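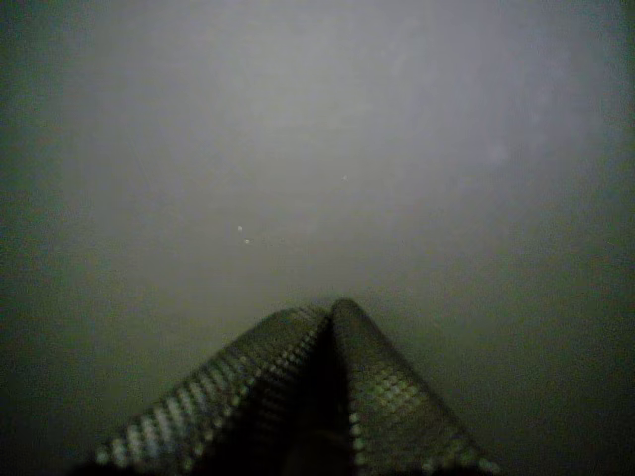 *Last changed: June, after the second round of host submissions*

The federation should stop awarding its regional championship to joint bids until it can say, in writing, what a joint bid is. At present the rules define a host as "a member association or group of associations." That phrase was written when the final tournament had 8 teams and needed four grounds. It now carries more weight than it was built for.

The current contest shows the problem. Prendport has bid alone. Dellano and Mokness have bid together, with a stated split of matches and a shared organizing company. On paper the joint bid is stronger. It has six stadiums against five, more hotel rooms, and two airports that can handle charter traffic. The evaluation sheet adds these up and gives the joint bid a higher mark in every section that measures capacity.

Adding them up is the error. Stadiums in two countries are not interchangeable. A ground in Mokness cannot take over a match from a ground in Dellano at short notice, as the tickets, policing plan and broadcast compound are all tied to one side of the border. For the purpose of backup capacity the joint bid has three stadiums twice. Prendport has five once. The sheet has no column for this.

Travel is treated the same way. The submission gives the flight between the two main cities as 45 minutes, and the figure is correct. It leaves out the bus to the airport, the border check on both ends, and the bus to the hotel. A squad that plays its group matches on one side and a quarterfinal on the other loses most of a training day. A squad that stays put does not. In a tournament with short rest periods this is a competitive difference, and the draw decides who gets it.

Then there is the question of automatic places. Both associations in a joint bid expect to enter the final tournament without qualifying. The rules neither grant this nor forbid it. With one host, one place leaves the qualifying pool. With two hosts, two places leave, and a mid-ranked team that would have qualified on results stays home. I think one place per tournament is the right number. Joint hosts can settle it with a playoff, and if they find that unacceptable they should say so before the vote.

The usual reply is that smaller associations cannot host alone, so that limits on joint bids will hand the tournament to the same few countries in rotation. This is a fair point and I do not dismiss it. The Aydoğan Arena was built for a single-host tournament that stretched its association badly, and more than half of its upper tier has been closed ever since. Sharing the load would have avoided that. But the remedy for oversized demands is to reduce them. The minimum seating for group matches could come down by a third and still exceed the average attendance at the last edition.

What I would ask for is limited. Capacity should be scored per country and then compared, with no totals. Each team should play all of its group matches on one side of the border. The number of automatic places should be fixed in the rules at one. Finally, the host agreement should name a single association that is liable for the whole event - today each partner signs only for its own venues, and a late withdrawal by one would leave the other with half a tournament and no clear duty to finish it.

None of this would exclude Dellano and Mokness. Their bid could probably meet the first two conditions with a revised schedule, and the fourth is a matter for lawyers. The third will be argued over. The vote can be moved back a few months without harm, as neither bid plans to start construction before it has a signed agreement.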